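Shared workshop finishes second revision of hand-held gripper pair

Members of the Grustcombe shared workshop have finished the second revision of a pair of hand-held grippers, and the drawings are now with the group for checking before release in May. The tools are built to record how a person picks things up, so that the same motions can later be tried on a bench arm.

The design is led by Kavitha Namboodiri, who began it at home and moved it to Grustcombe when the printing outgrew her spare room. Each tool is held in one hand and carries its own camera, mounted to look down over the linkage toward the fingertips. One operator uses both tools together.

Most of the changes are in the linkage. On the first revision the two sides could close slightly out of step, which pushed a light object off centre before both pads had made contact. The bores in the printed arms were undersized and reamed by hand, and the error varied from one arm to the next. The arms are now printed oversize at the pivots and fitted with bushings, and the paired arms come off the same plate in a single run. Namboodiri's notes put free play at the fingertip at around 3 mm on the old build. A figure for the new one will be published once all four linkages have been measured on the same jig.

The finger pads have also been recast. They remain ribbed, but in a softer compound, and they clip on in place of the earlier glued fitting. Pad life was the main complaint during the first round. The workshop's own limit is 200 grasps, after which the pads are pulled and inspected for torn ribs whether or not grip has fallen off.

Trials have been moved out of the workshop and into ordinary rooms. Household rubbish is the current task, chosen for its range of stiffness: cardboard, soft wrap and tissue each load the pads differently. Thin-walled cardboard is the most useful of these for setting closing force, as it deforms visibly well before it slips.
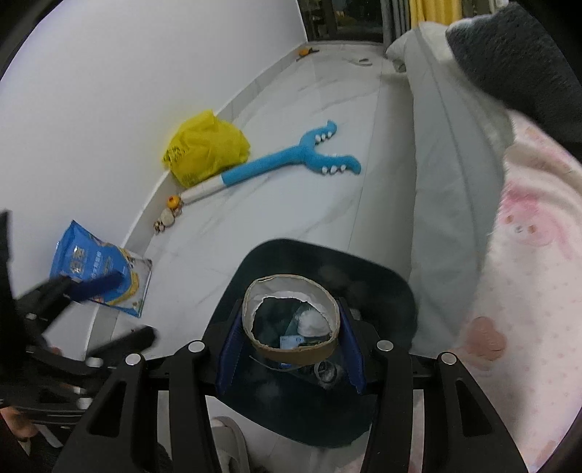
Tadeo, replying on the workshop's build page, asked whether the bushings were worth the extra step, given that a reamed hole in a solid print had held up well on his own linkage. He also wanted the pad compound listed by hardness and not by colour, and suggested a hard stop on the trigger so that closing force does not depend on who is holding the tool.

A stop is already drawn up, according to the change log, but has been left out of this revision to keep the handle moulding as it is. Files for the arms, pads and jig will go up together. Printing a full set takes 40 hours on the Grustcombe machines, excluding the pads, which are cast separately and need to cure overnight.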